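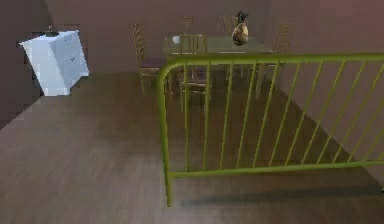
Traluvura Newsletter, No. 166

Call for readers: the Sallenska letters

Traluvura is looking for people who can read old handwriting, or who would like to learn it, for a reading month in Gedbridge this October. You will stay at Nygård, work on the letters in the mornings, and have most afternoons for yourself. Travel, food and the bed are paid by us. There is also a sum of 3000 kroner for each reader, paid in the last week.

The Sallenska letters were written by two families who lived on each side of the same bay and who sold salt fish, rope and later on paraffin to the farms inland. They wrote to each other almost every week for three generations, even in the years when they could see the other house from the window. There are 3569 letters. A large part is about prices and weather. There is also a long quarrel about a boat, many pages about teeth, and one winter in which the two sides sent only bills.

The letters came to us in fish boxes and they had been sorted by somebody, but we do not know by which rule. The sorting was not by year and not by writer. Before the readers come we will put a number on each letter and leave the old order as it is. We ask you please to leave it also, even when you see that page two of a letter is lying in another box. You write a note, and the page stays where it was.

What the work is

You get a folder in the morning. You read the letter and type what is written, line by line, with the spelling of the writer. When a word cannot be read you put a question mark in brackets and continue. After this another reader takes the same letter and makes the same work without seeing yours, and then the two of you sit together with both papers. This sitting together is the most important part of the month, and it is the part where people become tired, so we stop always at one o'clock.

We do not ask for translation. The letters are in three languages and sometimes in a mix, and you will be given folders in a language that you can read. If you read more than one of them, please write it in your letter to us, it makes the planning much easier.

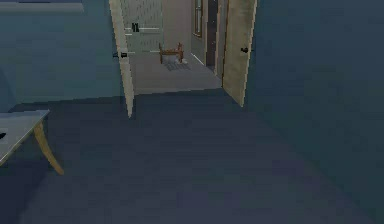 Doors open to the hallway.

Who can apply

You do not need a degree and you do not need to be a historian. In earlier reading months we had a retired bus driver, a student of chemistry and a woman who draws maps of sewers, and their pages were as good as the pages from the archive people. You should be at least eighteen years old. You should be able to sit with a difficult page for a whole morning without being angry at it.

We would like to hear especially from people who:
- learned to write with a dip pen or in a school with a strict hand
- know words from fishing, salting or small boats
- know the old names of weights and coins
- have read family letters at home and liked it

Typing must be reasonably quick, but it is not a race. A beginner finishes often one folder in a morning. Some letters are four lines long, and some are sixteen pages, written along the paper and then again across it to save the postage.

Please do not apply if you can come for only one week. The first week is for getting used to the hands, and a reader who leaves after this has had all the trouble and none of the pleasure. We can accept that you arrive one or two days late.

Notes from the reading month coordinator
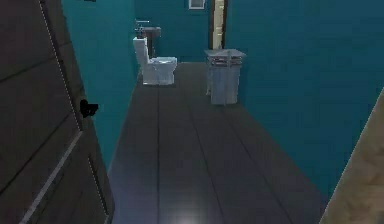 Indrek Luik
Reading month coordinator, Traluvura

I have been asked by Levente Kovács, who edits this newsletter, to write something about how the days go, as the same questions arrive every year by post.

We eat breakfast together at half past seven. The folders are given out at half past eight. There is a coffee pause at half past ten, and no cup comes to the table where the letters are, also not a cup with a lid. I am known to be unpleasant about this point. Pencils are allowed, pens stay in your bag.

Lunch is soup and bread, and after it you are free. Gedbridge has a swimming hall, a library with good chairs, and a path along the water which takes one hour if you do not stop. In the evening we cook by turns in pairs. If you cannot cook you can wash up for the person who does, and such an exchange has always been easy to arrange. Twice in the month we have an evening where everybody reads aloud one letter they have liked. You can say no to it, but few people do when they have heard the others.

Bedrooms are for one person. We cannot take dogs, I am sorry. The post comes before noon and the shop will order things for you if you ask the day before.

About the hands. There are four main writers. The oldest one writes large and clear and cannot spell. His daughter-in-law spells very well and her n, u, m and i are all the same little hills, and you have to count them. The third is the one who quarrelled about the boat, and when he is angry his lines go up to the right side. The fourth we call the cousin, though we are not sure he was a cousin. He uses short forms which he made himself. Chibuzor Garba has made a list of these short forms, and it is now 2 pages, printed on both sides. You will get a copy on your first morning and I advise to keep it close. Last year a reader spent a whole morning with a word that she believed to be a place in Denmark, and it was the cousin's short form for "with kind greetings".

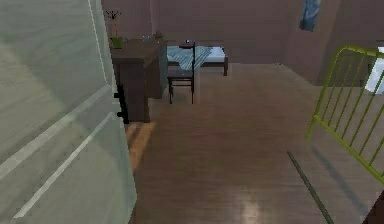 I mention this because many applicants write to me that they are afraid of making mistakes. You will make mistakes, and I make them too. For this reason each letter is read by two people, and for this reason we keep both readings in the file with the names on them. A wrong reading which is written down clearly can be repaired later. What we cannot repair is a guess that looks like a certain thing, so please be generous with your question marks.

There is one more matter. Some of the letters are sad. A child dies in the second box, and the letters after it are hard to read aloud. Nobody is obliged to take a folder from these months, and if you have had a loss lately you can tell me in private and I will give you the rope and paraffin.

How to apply

Write to us a letter of one page, by hand, in the language you prefer. Tell us who you are, what you can read, and if there is food you cannot eat. We do not judge your handwriting, but we like to see it. Put with it a typed copy of the practice page, which you can ask for from the Traluvura office in Gedbridge. The practice page is a bill for hooks and coffee and it is a fair test. You can leave up to five words unread and still be invited.

Send everything by post or bring it to the office before noon. Valter Tveit opens the letters and you will get a card from him when yours has come. Please do not telephone to ask about the result, he is alone there in the mornings. Everyone receives an answer, also those who are not chosen, and those who are not chosen may apply again next year without a new practice page.

The finished readings will be placed in the town library with the names of the readers in the front. If you do not want your name there, you may use initials.

Comments (5)

Torbjørn Sundqvist
I was a reader last year and can recommend it. Bring slippers and a good lamp if you are particular about light. I still say "hills" when I see a bad m.

M. in Leeds
Is it possible to apply as a couple? My husband reads the old school hand and I don't, but I type fast and could learn.

Indrek Luik
To M.: yes, but please send two letters and two practice pages. You would not be given the same folders, as the readings must be separate. The bedrooms are for one person, but you can have neighbouring ones.

ropewalker
Did they ever settle the boat??

Chibuzor Garba
To ropewalker: we have not come to the end of the boxes. In the last letter I read, it was on the wrong side of the bay and had been painted.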